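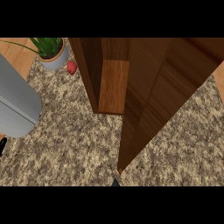
**Household Tips for Robot Software: Doors, Rugs and Small Objects**
Issued by the Skirkness Home Robotics Workshop. Revised in January.

These tips are intended for members who write or adjust the software on a household robot and who test it in simulation before running it at home. They assume a working map, a depth sensor and access to the planner settings. Members using the Bolger planner will find the setting names given here in their configuration file. Other planners use similar names.

## Doors

A door should never be stored in the fixed map. Save the walls and the jambs as permanent, and enter the door as a separate item with a hinge point, a width and a current angle. A door left standing partly open then becomes a reading to update, and the map itself stays correct.

- Record the hinge side first. Most planning faults reported to the workshop come from a hinge entered on the wrong jamb.
- Measure the clear opening at the angle the door is really kept at. The width of the doorway on paper is of little use if the door rests against a bookcase.
- Set `door_recheck` to 10 seconds in busy rooms. A longer interval is acceptable at night.
- Raised panels and molding can break one flat door into several surfaces. Raise the plane-merge tolerance one step at a time until the door reads as a single piece.
- Keep the swept area of the door out of any waiting or parking zone.

If the robot stops short of an open door and will not continue, look at the inflation radius before changing anything else. Hanne Karppinen's test runs on the Kurlow apartment model failed 73 times with the radius at its default value, and the same route cleared once it was reduced to match the body of the robot.

## Carpet and hard floors

Speckled carpet is difficult for any system that judges the floor by color. Flecks may be marked as crumbs, and a cleaning routine will return to them again and again. Use height as the first test and color as the second.

Where carpet meets hardwood, add the line to the map as a surface change with its own speed limit. Do not enter it as an obstacle. Wheel odometry should be given less weight for a short distance on either side of the line - a slight slip there will turn up later as a heading error in the next room.

Patterned flooring should also be varied between simulated runs. A detector trained on one carpet tends to learn that carpet. Predorine can swap floor textures from a list, and almost 1,000 short runs over mixed floors can be left to finish overnight on an ordinary desktop computer.

## Plants

1. Map the pot and the leaves separately. The pot is a solid object, while the leaves form a soft zone that changes as the plant grows.
2. Give long leaves a wider margin on the side toward which they lean.
3. Leave the soft zone out of the localization step. Leaves move in a draft, and matching against them will pull the position estimate away from the walls.
4. Update the zone whenever the plant is turned or repotted.

## Small objects on the floor

Small, glossy items give poor depth readings. A highlight on a shiny surface may come back as a hole, and the planner will then route straight over it. Require agreement between the color image and the depth image before any small area is marked as free.

Items lying in a narrow gap need a further rule. Unless the arm can reach the item without touching either side, the task should be placed on the "ask" list and the robot should move on. Clem Hollis maintains the shared gap-check script, which takes the width of the hand and the width of the gap and returns a plain yes or no. Please send corrections to him directly and do not edit the shared copy.

## Before running at home

- Replay the last route with the door at three different angles.
- Confirm that the stop command works from every room.
- Save the log under the room name and the software version.
- Limit speed to 10 percent for the first run, and stay in the room until it is complete.
- Do not raise the limit to 100 percent on the same day.

Logs may be brought to the Tuesday session for review. Members are asked to bring the configuration file as well - a log without its settings cannot be checked.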